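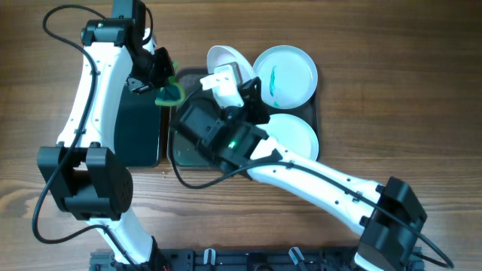
Esstisch Pustarley von Trullon im Langzeittest

Oktober, von der Redaktion
Lesezeit: 2 Minuten
14 Kommentare

Den Pustarley gibt es in zwei Längen und mit drei Gestellen. Wir haben die kürzere Ausführung mit geraden Holzbeinen gekauft, geölt, ohne Schublade. Bezahlt haben wir 821 Euro, die Lieferung bis zur Bordsteinkante war dabei. Wer den Tisch in die Wohnung getragen haben möchte, zahlt extra und muss das schon bei der Bestellung angeben, später lässt es sich nicht mehr dazubuchen.

Geliefert wurde an einem Freitag in zwei Paketen. Die Platte ist 26 Millimeter stark und allein kaum zu bewegen. Kantenschutz und Zwischenlagen aus Pappe waren in Ordnung, an einer Ecke war der Karton aufgerissen, das Holz darunter aber unbeschädigt.

Der Aufbau

Die Beine werden mit je zwei Schrauben an Metallwinkeln befestigt. Die Winkel sitzen schon an der Zarge, die Bohrungen passten bis auf eine. Dort mussten wir alle Schrauben noch einmal lösen und den Rahmen etwas verschieben. Der beiliegende Schlüssel ist zu kurz und drückt in die Hand, mit einer Ratsche geht es besser. Die Anleitung besteht aus einer einzigen Seite, und die Zeichnung zeigt ein Gestell, das wir gar nicht bestellt hatten.

Nach einigen Wochen haben sich zwei Beine leicht gelockert. Nachgezogen, seitdem ist Ruhe. Verstellbare Füße fehlen leider, auf unserem alten Dielenboden liegt deshalb ein Filzgleiter mehr unter einer Seite.

Platte und Pflege

Ab Werk ist das Öl sehr dünn aufgetragen. Rotwein haben wir nach dem Essen ohne Rückstand abgewischt bekommen, ein Teefleck vom Frühstück war am Abend noch als Ring zu sehen. Wir haben die Platte danach leicht angeschliffen und zweimal mit dem Hartöl von Bullico behandelt. Das Öl riecht einige Tage deutlich, zieht aber gut ein und klebt nicht. Seither reicht im Alltag ein feuchtes Tuch. Heiße Töpfe stellen wir grundsätzlich auf Untersetzer.

Im Winter ist an der Stirnseite ein feiner Riss entstanden, kürzer als ein Streichholz. Der Kundendienst von Trullon hat nach einem Foto ein Stück Hartwachs geschickt - ohne Diskussion, aber auch ohne Erklärung, wie man es verarbeitet.

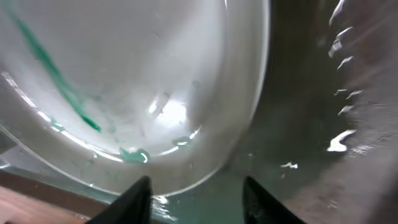
Lohnt sich die Ansteckplatte?
Für zwei größere Essen im Jahr eher weniger. Sie kommt aus einer anderen Charge, ist bei uns sichtbar heller geblieben und muss irgendwo liegend gelagert werden.

Zum Vergleich

Vorher stand bei uns der Klapptisch von Mac Suibhne. Er war leichter und deutlich günstiger, wackelte aber beim Schneiden von Brot. Der Pustarley steht ruhiger, und man stößt mit den Knien nicht an die Zarge.

Wir würden ihn wieder kaufen, allerdings unbehandelt, falls Trullon das irgendwann anbietet. Abzüge gibt es für die Anleitung und die fehlenden Stellfüße.

26 Mal geteilt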